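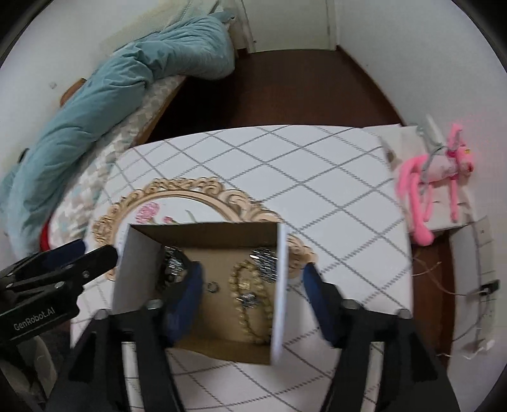

*A small cardboard box with a beaded necklace inside.*

**Haver toy and hobby store says it will double its floor space by April**

11/01/2026 - Nakajima, the toy and collectibles store in downtown Haver, says it will take over the empty unit next door and open a second room in April. The store has made this kind of promise before.

In 2019 it announced a model train layout that would run the full length of the back wall. What customers got was a folding table with a loop of track, and it was gone by the following summer. A trade-in counter was promised after that. It is still a shelf behind the register with a handwritten sign on it.

This time the plan comes with a few more details. The new room would add 1030 square feet, according to a notice taped to the front door, and would hold board games, puzzles and used craft kits. It would also have 3 tables for open play. The notice does not say what the tables will cost to use, or whether they will cost anything at all. Asked by email, the store replied that pricing was "still being looked at."

The work is supposed to be done by Cleker, a local contractor that also fitted out the bakery on the corner. That job opened two months behind schedule. No building permit for the toy store had been posted in the window of the empty unit when this item was written, and the door between the two spaces, which the whole plan depends on, is still a brick wall.

There is also the question of what will fill the shelves. Regulars have complained for years that the current room is full of the same loose action figures and incomplete card sets, priced as if they were rare. The store says it has a deal with Nastulholm, a wholesaler of wooden puzzles and party games, but gave no list of titles and no delivery date.

More room for games in Haver would be welcome - the nearest store with open tables is a long drive away. Shoppers who want to see it for themselves should probably wait until the wall comes down. The existing store is keeping its usual hours for now.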